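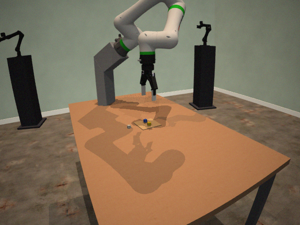 Category: Workshop notes / Household tasks

14 December 2022 is not used as a heading in this notebook; entries follow the house form.

December 14, 2022

Sadura bench, simulation side. Tidying task, small cubes to mat.

Purpose of the session: to settle whether the tidying task is ready to be put forward as a household chore in the Flalleo report, or whether it should remain listed as an exercise. The task as written asks the arm to bring small objects left on a table on to a flat square mat and to leave them there without disturbing anything already in place. The cubes stand in for the things that collect on a kitchen table in the course of a day.

Starting layout for all runs today: blue and yellow cubes on the mat, close together on the diagonal, yellow nearer the front; white cube on the bare table to the left. Gripper open and pointing straight down, held over the far half of the table. The layout was not altered between runs.

16 runs were made with the Mushi planner. 10 were accepted. Of the remainder, two were stopped by the operator and the others ended with the white cube on the mat but with the blue or the yellow pushed out of position. Under the June wording these would have been accepted, as that wording asked only that all the cubes finish on the mat. The present wording is stricter and should be kept. A person clearing a table would be expected not to knock over the glass that was already on the tray.

Observations:

The approach is sound. The arm reached the white cube on every run that was not stopped, and closed on it squarely. The difficulty lies in the release. The planner chooses the nearest free part of the mat, and the nearest free part is often too close to the blue cube for the fingers to open fully. A wider margin was tried in the last 8 runs and the results were better, although the margin also makes the planner slower to commit.

Shadow was left switched on throughout. The arm throws a large soft shadow over the table and it darkens the area near the white cube. Colleagues have asked whether this affects the detector. No missed detection was recorded today, but the white cube was given a lower confidence than the other two and its reported position drifted slightly before the arm moved. The lamp position has been kept as it is, as a domestic kitchen will offer worse.

The simulated table is generous. It is long, flat and almost bare, and the objects are regular and do not roll. It would be improper to report a rate from this bench as a rate for clearing a table in a home. Cutlery, damp cloths and half-full cups are not represented, and the Drukerus household list includes all of them.

Position for the report: the arm can move a known small object to a known place on a clear surface. It cannot yet be said to tidy. The section heading should read "Placing" – the word "Clearing" is to be removed from the draft and from the contents page. The comparison with a person's time should also come out until the runs have been timed in the same manner on both sides.

Actions:

Repeat the wide-margin runs with the white cube moved to the right of the mat.
Log the opening width of the fingers at release; at present only the command is stored.
Ask for a rounded object of similar size to be added to the model library.
Correct the June entry, which gives the mat as a tray. The two words have been used for the same item and the report should use one.

The logs have been copied to the shared store under the Sadura heading. The failed runs are kept with the rest and are not to be deleted when space is short.

This site uses cookies to remember your settings. By continuing to browse you accept our use of cookies. Accept | Manage preferences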